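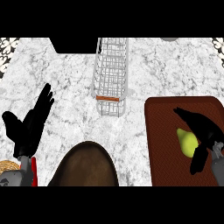
**Kitchen hands wanted (two, with arms of their own)**

Sandel runs the staff canteen and catering kitchen on the second floor of the Jovura building. We serve lunch to people who believe soup appears by itself. As of this winter, part of the prep work is going to a two-armed robot named Ivon, and so the prep jobs have changed. We are hiring for the new version of them.

**What the job used to be**

Six people stood at a counter and cut fruit until their wrists complained. The pay was fine and the conversation was excellent.

**What the job is now**

Ivon practices in simulation first, on a marble countertop a good deal nicer than ours, and then comes to the real kitchen to find out about real pears. You will work beside it. On a typical shift you will:

- set out produce and boards before the 6 a.m. start
- watch Ivon work and take over when it has been thinking about a pear for too long
- review practice runs on a screen and mark where a cook would have done it differently
- write down what went wrong in words an engineer can use ("it's being stupid" has been submitted 118 times and is no longer accepted)
- do the jobs Ivon doesn't do, a list that currently includes tasting, herbs, anything with a bone in it, and talking to customers

**Who we're after**

You have worked in a kitchen and can hold a knife properly. You don't need to code. You do need to be patient, and willing to stop the machine without asking permission first. Everyone on shift can press the red button, and no one has to fill out a form afterward unless something is on the floor.

We'd like at least one of the two hires to be a skeptic. Amos Ostrowski has held that position alone since June and says he is tired.

**The question everybody asks**

No one on the present crew is being let go. Two people retired and one moved into training, and these openings are what's left after that arithmetic. Whether the crew will be the same size in three years, we don't know, and we'd be wary of any kitchen that told you it did. Gemma Kershaw, the crew's rep, sits in on every decision about which tasks move to Ivon. Call her before you apply if you want the version without the jokes.

**Pay and hours**

$2245 every two weeks, full time, early shift. There is a $1000 bonus after your first six months. Lunch is free, and you'll know exactly who cut it.

**How to apply**

Send a page about yourself to Jana Wendt at the Sandel kitchen office. A resume is welcome but a good story about a bad shift will get read first. Finalists come in for a paid half day at the counter with Hrvoje Ionescu, who will be polite, and Ivon, which has no manners either way.

Posted 2024-12-17. Open until both spots are filled.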